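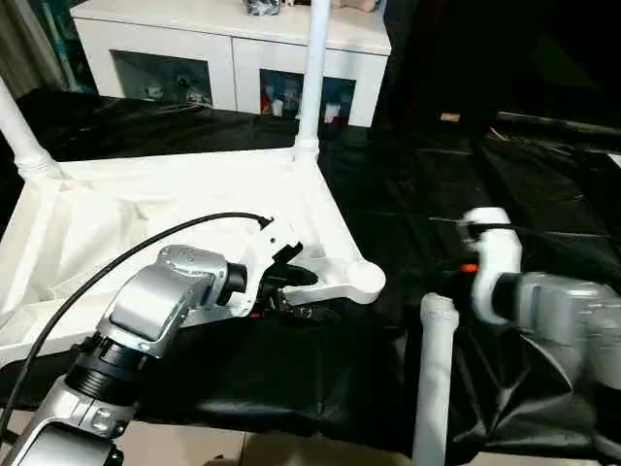
12 April 2024
Open day, bay 2, table assembly demo

Present for setup: me, Sreekumar Bhat. Geetha Chowdary on the visitor side from the first run onward.

Task as agreed with Stoltine: two arms, one small white table, upside down on the black plastic sheet. Legs go into the corner sockets from above. An operator drives both arms for the runs with visitors present. The replayed motion from December was not used. Sreekumar wanted to try it between groups and I said no, as the table had been moved and the old recording has no way to correct for that.

Setup notes

Sheet went down before the table. It still has the fold lines in it and creases up when a leg is dragged across it. Smooth enough directly in front of the table. Next time unroll it the evening before and weigh down the corners.

Leg that is waiting its turn lies on the sheet between the arms, ribbed collar pointing away from the operator. We tried it the other way in the morning and the right arm had to turn its wrist almost all the way over to present the collar to the socket. With the collar on the far side the wrist stays inside a comfortable range.

Far corners first, then near corners. This keeps the tall legs behind the work. The cost is that the back right leg stands between the operator's view and the cabinet, no problem for the task. If near corners are done first, the arms have to reach over standing legs, and on the practice run the left forearm brushed one.

Cable on the left arm arches over the housing and down the side. At full reach toward the near right corner it has slack left, but less than I would like. Add a second tie before the next event and check it through the whole range, wrist included.

Runs

Run 1. Far left and far right seated without trouble. Near right: leg entered the socket at an angle and stopped partway. Operator backed off, let go, picked up again closer to the collar, seated on second try. Near left fine.

Run 2. Table shifted on the sheet during the near right insertion. Left gripper was resting against the rim but not pressing. Told the operator to put the left finger over the front rim before the right arm starts down, and to hold until the leg is released. Did this for all the later runs and saw no more shifting large enough to matter.

Run 3. Stopped by me. A visitor leaned over the tape to look at the near socket. Arms were halted, no contact, visitor was polite about it. Tape moved back. Restarted from the same position after a check of both arms.

Run 4. Complete. Best of the day. Geetha timed it at 430 seconds, first grasp to last release.

Run 5. Complete, slower. Operator tired and said so. We should have rotated.

Grasp height

The thing I want to keep from today. The legs are smooth tube and the fingers narrow to a point, so there is little contact area. Grasping in the middle of the leg makes it easy to lift but any error at the collar is hard to correct. Grasping near the collar gives better control at the socket and worse balance in transit. From run 4 on the operator lifted at the middle, set the collar lightly in the socket, then slid the grip down and pushed. Takes longer per leg, fewer retries. Geetha has marked 147 mm from the collar end on one spare leg as the lower grip point. To be tested properly.

Visitors

Mostly two groups: people from the Hakim training center, and a mixed group that came over from the Novuvley stand. Questions worth writing down:

Why two arms for one leg. Answered with run 2.

Does the robot know when the leg is in. It does not. The operator judges by eye and by the arm slowing down. Somebody from Hakim asked if the motor current could be used for this. Yes, in principle. We log it and have never looked at it for this task. Sreekumar will pull the traces for runs 1 and 4 and put the near right insertions next to each other.

Could it do a heavier table. Not with these grippers.

How fast do the arms move. I gave the limit set for the day and explained that it was set low on purpose. The right arm still looks quick when it swings back from a corner, and people in the first row stepped away. Lower the limit on the return moves, or warn them beforehand.

Data

All runs recorded, including the stopped one. Total 1,195 seconds of usable motion after trimming. Copied to the Skundanance folder, run 3 flagged. Original files stay on the bay machine until Geetha has checked the copy.

To do

Second cable tie, left arm (me)
Current traces, runs 1 and 4 (Sreekumar)
Grip point test with marked leg, both near corners (Geetha, me)
Write the rim hold into the operator sheet
Two operators for any session over three runs
Ask Stoltine if they want the retries left in the video or taken out. I would leave them in.

Later, same day: Sreekumar reports the near right socket on the demo table feels tighter than the others by hand. Try the same leg in all four corners before reading anything into the traces.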